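Questions I get asked about the sewing table, the Sunday sessions and everything else

I used to answer these one by one, and then my inbox got silly, so I've put the lot in one place. If yours isn't covered, write to me and I'll get to it (evenings are best, I'm useless before ten).

## Do I need to be able to sew already?

No! Half the people who come along have never threaded a machine. The other half did it at school and remember being told off. If you can cut roughly along a line, you'll manage a cushion cover in your first afternoon, and it'll look like a cushion cover.

## When do you run the sessions?

Sundays, from two until the light goes. In winter that means a shorter afternoon and more cake. I take a break in August and start again in September, usually with a repairs month because everybody drags their coats out and finds the lining has gone.

## What should I bring?

Your fabric, washed and ironed. Please do wash it first. Vilém Zelenák made a lovely pair of pyjama bottoms with me out of unwashed cotton and they now fit his nephew. I've got pins, chalk, rulers and more black thread than I'll ever use up. If you have your own scissors for fabric, bring them and put a ribbon on the handle so they don't wander off with someone else.

## Can I bring my own machine?

Yes, and I'd encourage it, as you'll learn more on the one you've got at home. Bring the foot pedal as well (you'd be surprised) and the manual if you still have it. I can usually work out an old machine without one, but threading the bobbin on some of them is a proper puzzle.

## Which machine should I buy?

This is the one I get most. I've got a Gundano that I bought second-hand and I love it, mainly for being heavy. It doesn't walk across the table when you sew fast. My other one is a Prolell, lighter and quieter, with a buttonhole setting that works first time maybe half the time. For a beginner I'd say go second-hand, go heavy, and ignore how many stitches it boasts. You'll use straight and zigzag, and that's your lot for the first year.

## How often should I change the needle?

More often than you do. I change mine with every big project, or as soon as I hear that little popping noise going through the cloth. A blunt needle gets blamed on the tension, and then people start fiddling with the dial and we're there all afternoon.

## My stitches are looping underneath. What have I done?

Nine times out of ten it's the top thread, even though the mess is at the bottom. Take it all out, lift the presser foot, and thread it again from scratch with the foot still up. If the foot's down the thread can't get in between the tension discs, so it just sits there doing nothing. Still looping? Have a look under the bobbin cover for fluff. I once pulled out a wad the size of a mouse.

## Where do you get your fabric?

Ďurica, mostly, for plain cottons and anything with a bit of weight. They'll cut a small piece without sighing at you. I also go through the sheets in charity shops, as one old double sheet will give you a practice version of almost anything.

## How do you set up for cutting out and sewing?

I like a big clear surface and I'm strict about it. Cutting comes first, all of it, and then everything gets folded away before a machine comes out.

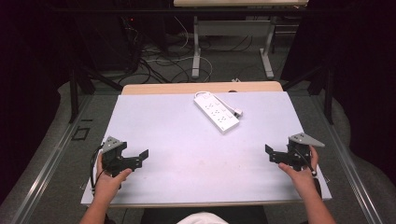
I also like the table a bit higher than you'd eat at, or my back complains by four o'clock. If yours is low, try cutting out standing at a kitchen worktop. The floor is fine when you're twenty. Lay the fabric flat, let it settle for a minute, and don't let it hang over the side or the weight will pull it off grain.

## Do you take on alterations?

Hems and zips, yes, when I've got time. Wedding dresses, no, my nerves won't have it. I'll happily show you how to take up your own jeans, though, and keep the original hem on them too, so they don't look chopped.

## Can children come?

From about ten, with a grown-up who's sewing as well. They're often braver than the adults and much less bothered about unpicking.

## Do you sell your patterns?

Not yet. I've drafted a tote bag and an apron and I keep meaning to tidy up the instructions. At the moment step four of the apron just says "you know, the usual way".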